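Setting up a recurring task template in Tendus

Open Projects, choose Templates and click New. Give the template a name of up to 288 characters.

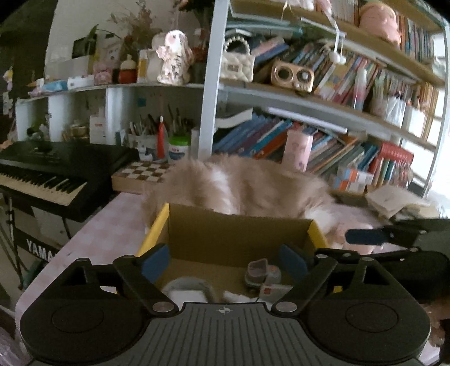
Step 1: Set the interval

Pick daily, weekly or monthly. Monthly tasks also need a start hour — the default is 9:00.

Step 2: Add a checklist

Paste one item per line. Blank lines are ignored. Lists with more than 261 items are saved in two parts.

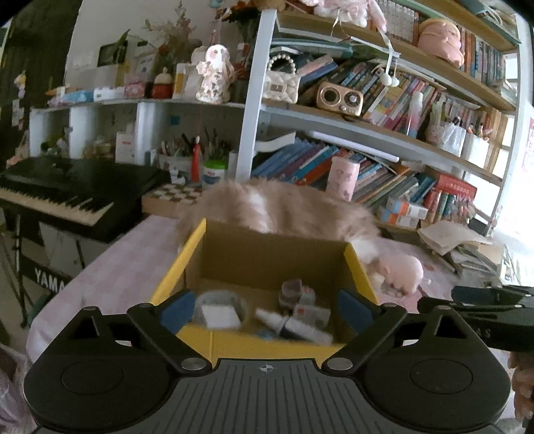 Small items in an open cardboard box

Step 3: Assign and save

Type the user's name in the Owner field and press Save. The template number (2112, for instance) appears beside the title. 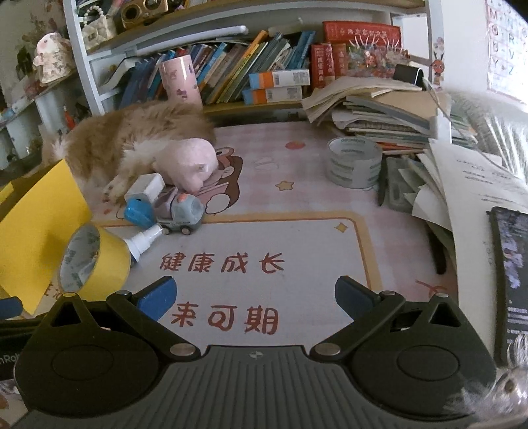 Page last changed: May, by Dalva Batista

To stop a template, untick Active. Tasks already created stay on the list and must be closed by hand.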